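Section 2: Setting up the Florketti worktable

I've put together more of these tables than I care to admit, so let me walk you through it the way I do it at home (and yes, clear the floor first!).

1. Lay the top face down on a blanket. Mine's a pale gray that shows every scuff, so I use the thick blanket -- the one the dog isn't allowed on.

2. Screw in all the legs by hand. Don't tighten anything yet.

3. Get a second person and flip the table together. Please don't roll it over on its legs, they bend and then you're writing to Tenitz for spares like I did in June.

4. Now tighten the legs and turn the feet until the top sits level. I go for 90 cm floor to surface, which suits me standing up.

Caution: keep your fingers out from under the feet while you're turning them.

5. Wipe the top with a damp cloth and a drop of dish soap. No scouring pads!

Note: a light top like this one looks best with side light, and you'll spot streaks faster too.

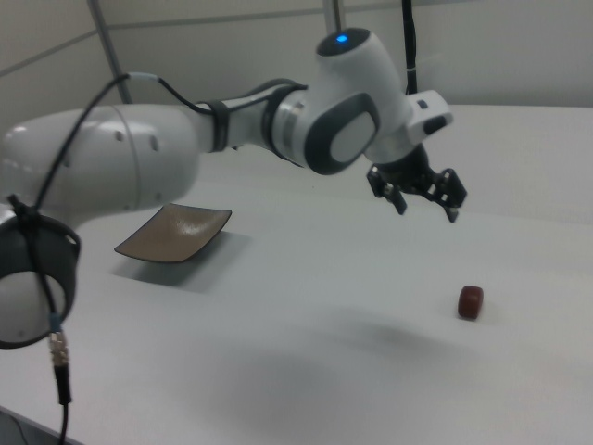
6. Go back after 2 days and give every leg bolt another quarter turn. Mine always need it.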